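Insulating a crawl space hatch – foam board or batts?

dosthorpe_dan
2022-03-12
We bought a small house in Moncrieff and the bedroom over the crawl space is freezing. The floor hatch is a bare sheet of plywood. I want to glue foam board to the back of it before I do anything bigger. Is that worth the trouble, or should I go straight to batts between the joists? Budget is 200 dollars.

Skamton
Do the hatch first. I did ours in February with white board like this, cut to fit inside the frame with a small gap all the way around.

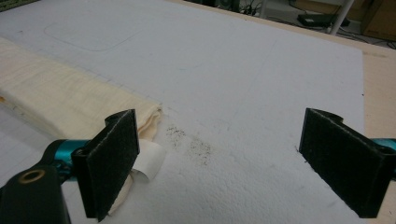
White foam-like board on the table

Cut it with a long snap-off blade and go slow. A dull one tears the surface and you get crumbs everywhere. Then run weatherstrip around the lip, or the board won't do much. Most of the cold comes in at the edges.

ncuautle
I disagree about the order. A hatch is a few square feet. The floor is the whole room. With 200 dollars I would buy batts and do the joist bays under the bed wall first.

Skamton
Batts fall down in a damp crawl space. I pulled out around 100 pounds of wet fiberglass from the last owner.

ncuautle
They fall down if they aren't supported. Use wire hangers and fix the damp first. – Nicanor Cuautle

plukex_6
Check the closet too. Ours had a gap behind the baseboard that let in more air than the hatch did. I had to empty the whole closet to find it, shelves and baskets included.

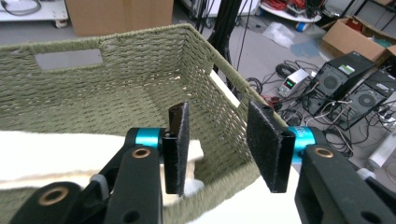

It took one tube of caulk and maybe an hour. The room was easier to heat after that, and I still haven't touched the joists.

dosthorpe_dan
Thanks. I'll do the hatch and the caulk now and look at the ground for damp before I buy batts. Is 3 inches of board too heavy for a hatch?

Skamton
The weight is fine, but measure the depth of your frame. Mine only had room for 2.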